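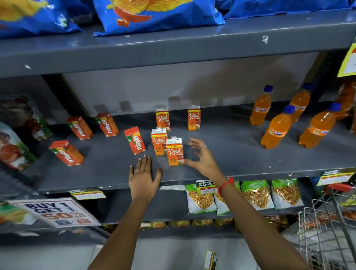 The Bandholm head-mounted recording kit is intended for institutions that gather examples of everyday handling work for use in training a learning system. Our department evaluated it in November over 41 sessions, all concerned with the arrangement of retail shelves. Small packaged drinks were chosen as the principal test, as they stand close together and are easily knocked. With Maaza and Real juice cartons and Fanta bottles sharing one shelf, the view from the head kept both hands and the nearby labels within the same recording, down to the lettering on the bags of Chana Jor Garam one shelf below. One Maaza carton lay on its side near the shelf edge, a condition that a useful set of examples ought to include.

The kit consists of the camera, an adjustable band, a battery pack and a license for the Sukham labeling software. Fitting took five minutes for a new wearer. The band held its position well during reaching and bending, although wearers with glasses asked for softer padding at the temples. Battery life was adequate for sessions of 30 minutes – longer sessions required a spare pack, sold separately.

Sukham is the weaker part of the package. It divides each recording into short actions and proposes a label for each, but it frequently merged a reach with the grasp that followed. Correcting these boundaries by hand took more than 3 times as long as the recording itself. The older Kettani software is slower to load and handles the same division with fewer errors.

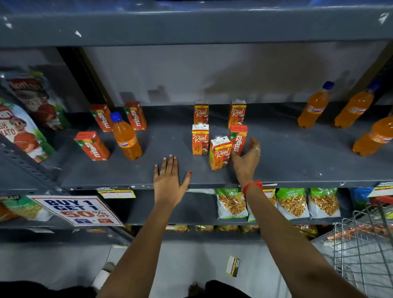
Kamarul Pillai takes a different view of the software, writing that the merged labels caused little difficulty once the minimum action length had been lowered in the settings, and that the export format is the more serious fault. We repeated one Sunday session with the lower value and found some improvement, chiefly in slow movements.

The kit is recommended for recording. Institutions that already hold a Kettani license should retain it for labeling until Sukham is revised. Replacement bands may be ordered through Skasstead.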